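Foston talk, 27/01/2024 – notes, slides 4 to 6

Slow down here. Atif's intro runs long so I get 12 min max.

Sim data first. 663 episodes kept out of the November batch, 120 thrown out. Say why – mostly bad resets, a few where the operator just gave up. Gun-woo did the relabeling, thank him by name. 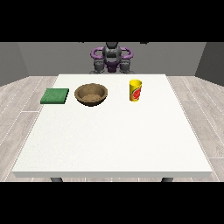
Variety is the whole problem. Easy to collect 93 near identical demos and feel productive. So we shuffle start poses, and which arm goes first. Mention object choice – flat green sponge, open bowl, tall yellow cup, three very diferent grasps. Two grippers so operators pick a side, and they pick the same one every time unless you tell them not to. Ask the room who has seen this.

Then the Contreras question, real vs sim. Dont get pulled in, 26 real runs is too few to say anyting. Park it for Q&A.

Next slide – Lultau numbers.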